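3.2 Enclosure and lighting

Sorting sessions were held in a small room on the ground floor of the Flosero building. An earlier round in October had used the open end of the same room, and several participants told us that they found it hard to keep their attention on the table while people went past the door. For the present study we closed off the work area with fabric and kept the rest of the room as it was. Keegan Desjardins drew up the layout, and the same layout was used for all 42 participants.

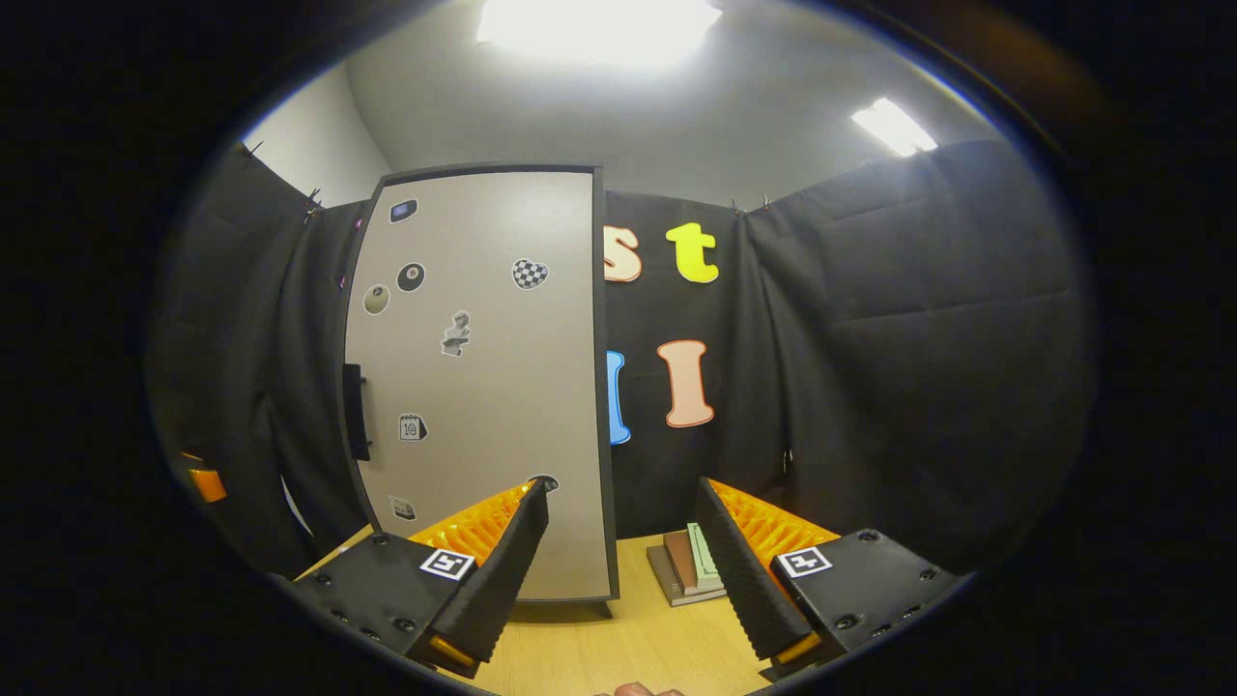 Figure 3. Work area with black drapes, foam letters and upright board.

Fabric was chosen over rigid screens mainly for cost and for the time needed to put it up. Two people could do the work in under an hour. We used black throughout so that the colors of the objects would stand out against the same background from every seat. The fabrics were of different kinds. As Figure 3 shows, the curtain on the left hangs in vertical folds, while the one on the right is padded and has deep creases. Metal clips hold the drapes along the top edge. The drapes stop short of the ceiling, and the ceiling lights were left uncovered. Large foam letters were pinned to the black backdrop. Participants were told that the letters had no part in the task.

Light level was measured at the middle of the tabletop before each session. The mean reading was 565 lux, and sessions were put off if the reading was more than a tenth above or below this value. We did not add desk lamps. In a pilot with the Rondonuwu object set, lamps placed near the table had left strong shadows beside the taller items, and participants moved those items more often than the others.

Padded fabric also made the room quieter, although we did not measure sound. A few participants said the enclosure felt warm after the second block, and from then on we allowed a break of about ten minutes between blocks. Break times are not included in the sorting times reported in Section 4.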